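Home | Products | Benches and Fixtures | Spare Parts | Contact

Skistunari Bench Set with Component Tray

The Skistunari bench set is supplied to repair departments and training centers that service desktop computers in quantity. It consists of a slotted aluminum work table and a gray 3D-printed component tray, and it is intended for work on an open case laid flat. The tray keeps small parts within reach of the case and gives each type of part a fixed position — processor, memory and hard drive.
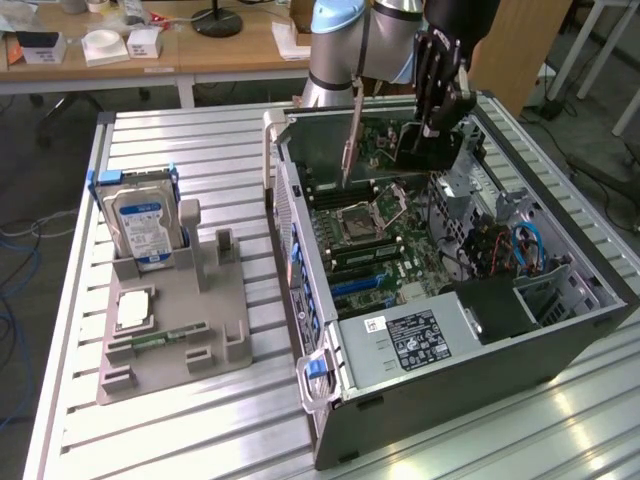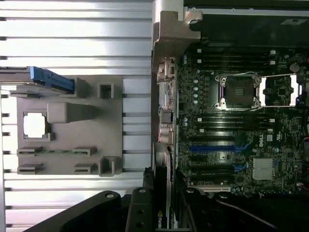 Trays are printed to order by Fokach and may be requested in a different layout where a department handles only one model of computer. Customers should submit the outside measurements of each part with the order. The usual lead time is 11 working days; orders received in October may take longer.

The table is delivered in 4 sections and requires two persons for assembly. It should stand on a level floor, and the slots should be brushed out at the end of each shift. Trays may be wiped with a damp cloth. Solvents must not be used.

Replacement trays are sold singly or in boxes of 8. The Zukcombe warehouse holds stock of the standard layout only.

Inquiries regarding special layouts should be addressed to Ilse Görtz, Product Office. Please quote the order number printed on the delivery note.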